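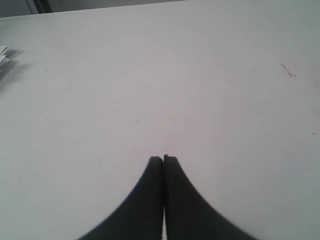
4.2 Tabletop Color and Reported Eye Comfort

The second part of the study dealt with the color of shared tabletops and how users judged their comfort over a working session. White tops are now common in shared workrooms. Facility managers who took part in the November interviews named two main grounds for choosing them: dirt is easy to see, and a pale surface makes a small room feel brighter. Few had asked users for their views before ordering.

A total of 88 users completed the comfort form at the Uvholm and Manninen sites. Each person worked for 60 minutes at the assigned table and then rated glare, ease of reading, and tiredness of the eyes on a printed scale. Ceiling lights were left at their usual setting, and window blinds were kept down for the full session. Users who normally wore glasses for close work were asked to wear them. Forms with missing glare ratings were left out of the comparison but kept for the written comments, which were coded separately by Rautiainen and Halonen.

Users at white tables reported more glare than users at the oak-colored and gray tables. The gap was clearest among those reading from paper, where the page and the table were close in brightness and the edges of the sheet were harder to pick out. Several wrote that they had placed a folder or a dark cloth under their papers. Screen users showed a smaller difference, and their comments dealt mostly with the height of the chair.

Finish also mattered. Glossy white tops drew more complaints than matte ones, in line with the earlier survey by Nurmi and Lorente. A matte white top spreads the light from above more evenly and gives fewer bright spots. It does not lower the overall brightness of the surface, and users who were sensitive to brightness rated both finishes poorly.

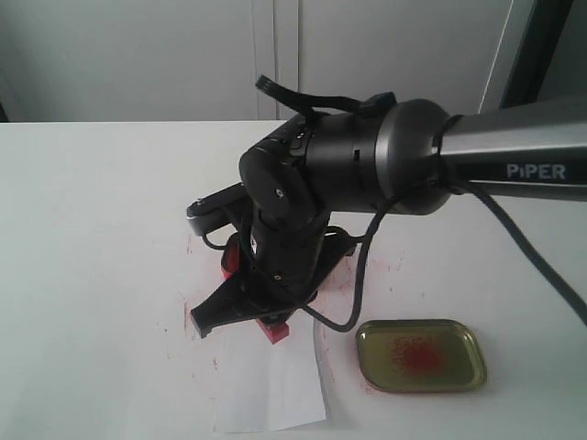

Figure 3. White tabletop at the Uvholm site, with a PiPER arm reaching across it.

Cleaning staff took a different view. They preferred white tops in all room types and described gray tops as difficult to inspect under evening lighting. Sjöberg noted the same conflict in her review of library furniture and suggested that the choice be made by room use. The present results support that position for reading rooms, where paper work is the main activity. They are less clear for mixed-use rooms, where users change tables often and may not stay long enough for tiredness to develop.

Two limits should be kept in mind. The Manninen rooms had newer ceiling lights than those at Uvholm, and the effect of the lights cannot be fully separated from that of the tabletops. In addition, users were aware that table color was under study, which may have drawn their attention to glare. Differences between age groups are reported in Section 4.3.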